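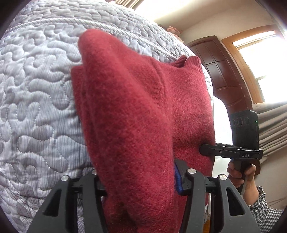
## The red sweater, and other things on the bed

**1/** Sweater day over here! Every year I tell myself I'll put the woolly things away in April, and every year it's practically June and they're still all over the bedroom. So the quilted bedspread is now the folding table, and the fuzzy red one is up first.

**2/** I say red. My sister says raspberry, my husband says brick, and the shop in Eder where I bought it called it something with "autumn" in the name that I've long forgotten. It's a soft, muted sort of red and it goes with everything I own, so I've stopped arguing.

**3/** Folding a thick knit is a whole different business from folding a T-shirt. It wants to bunch up, and then you've got a lump the size of a loaf of bread and the drawer won't close. I lay mine face down, bring one side in, double the sleeve back along it, then do the other side the same way, and fold up from the bottom in thirds.

**4/** (Kobina Agbenyega, if you're reading, yes, I know you roll yours. We've had this talk. Rolling is fine for a suitcase, but my drawers are shallow and rolled sweaters pop up like toast.)

**5/** Please don't hang them! I did that for one whole winter with a gray cardigan and by spring it had little shoulder horns -- you know the ones -- and it never did go back to how it was.

**6/** Somebody asked about the bedspread the last time I posted it. It's the pale grayish blue one with the wiggly stitching all over, and I got it secondhand from a lady in Trenis who was moving to a smaller place. I love those wavy lines. When I can't sleep I follow them with a finger like a maze, and I've yet to find the way out.

**7/** And yes, that's a little pink stuffed toy peeking over from the far side of the bed. It lives there. It does get moved for laundry, under protest from a certain six-year-old.

**8/** Still to go: two cardigans, the scratchy turtleneck I keep out of loyalty, and a pile of scarves I haven't had the heart to look at. The cedar blocks need a light sanding too, as the smell has pretty much gone. Does anyone use lavender bags instead, and do they last the summer? Mine always end up smelling like plain old dust by August.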